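Home Textiles and Small Repairs, Evening Course
Handout 4: Checks, Ginghams and Other Cloth That Tells on You
Instructor: Jeanine Wouters

Bring this sheet back next week. Last term I handed out a full set of notes every Sunday and saw most of them again as pattern paper.

1. Where we left off

We finished the last session with seam allowances and a short disagreement about pins. Arnout Dierckx holds that pins are for people who don't trust their hands. Arnout's cushion is on the shelf by the door if anyone would like to form an opinion. For the rest of this course we pin.

Tonight we move from plain cloth to checked cloth. Plain cloth forgives. You can cut it slightly crooked, sew it slightly crooked and live with it for years. A check comes with its own ruler printed or woven in, and every guest who sits across from it will use that ruler, usually during dessert.

2. Some terms

Gingham: a plain weave with colored and white yarns in both directions. Where color crosses color you get the full shade, where color crosses white you get the half shade, and where white crosses white you get white. True gingham looks the same on both faces.

Printed check: the same idea applied with ink. Turn it over and the back is usually paler. There is nothing wrong with it, but the print may not follow the grain. If it doesn't, you will have to choose between cutting along the threads and cutting along the squares. Cut a tablecloth along the squares if the difference is small. If the difference is large, take it back to the shop.

Repeat: the distance from the start of one square to the start of the next square of the same color. Measure over ten repeats and divide. Measuring a single one and multiplying is how Jolien Nijs came to own a table runner that fits no table in her house.

Grain: the direction of the threads. Lengthwise grain runs parallel to the selvage and stretches least. Cross grain gives a little. The bias gives a lot, and goes on giving after you have hung it up.

3. Choosing a check for a room

Most of you want to make something for a room that already has things in it, so look at the room first. Stand in the doorway. Brick is already a pattern, with a repeat of its own, and it will argue with a large bold check. Small or muted squares get along with it better. Plain upholstery in beige or gray will put up with nearly anything, and I suspect that explains why we all own so much of it.

Rose and white is the combination people most often ask me about, generally in a lowered voice. It has a reputation for belonging in dollhouses. A clear candy pink does. A muted rose, with a bit of brown or gray in it, behaves almost like a neutral and sits well near brick, beige and bare metal.

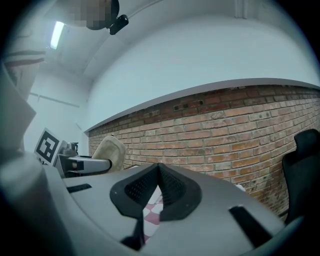 The other thing to settle is scale. Squares that look lively on the bolt shrink to a blur from across the room, and squares that look handsome from across the room can leave you with three of them on a napkin. Pin a sample where the finished piece will go, walk away, have coffee, and come back. Do it once in daylight and once under the lamp you really use in the evening. Rose is especially moody under warm bulbs and can come up nearly orange.

4. Preparing the cloth

Wash before cutting. Mirjam Brouwer asked whether this applies to expensive cloth. It applies more.

Wash at the temperature you will use later, in real life, when you are tired and the cloth has gravy on it. Dry it the way you will dry it later too. Press while slightly damp, moving the iron with the grain. Do not push it around in circles.

Then check that the corners are square. Fold the cloth in half, selvage to selvage, and see whether the cut ends line up. If they don't, pull diagonally on the short corners, firmly, with a second person on the other end. Choose someone you are on good terms with.

5. Cutting and matching

Fold so that squares lie on squares, and pin through both layers at the corner of a square, every few repeats. Lift the edge and look underneath before you cut. Cut along the line between colors and leave yourself a full extra repeat at each seam. Yes, it wastes cloth. The class kitty stands at 59, and I'd like it spent on thread this time.

For a joined panel, press under the seam allowance on one piece, lay the fold on the matching line of the other, and slip-baste from the right side. Machine it afterward from the back. Take the basting out slowly. Els Van Loon used scissors and now has a very nicely matched patch as well.

Hems on checks should end on a color change. If your measurements put the hem in the middle of a square, change your measurements. A tablecloth 12 millimeters longer than planned has never been noticed by anyone. Half a square along the bottom edge will be noticed by your mother-in-law before she has taken off her coat.

6. For next week

Bring one washed and pressed piece of checked cloth, large enough for a cushion front and back, plus one repeat in each direction.

Bring the measurement of your ten repeats, written down.

Bring matching thread. For rose and white, match the rose. White thread on a rose square looks like a dotted line marked "cut along this edge."

Scissors that have not been used on paper. I will be asking.

The iron in the back takes a while to heat and then scorches without further notice, so test it on a scrap first. Doors open at seven. Arnout, pins.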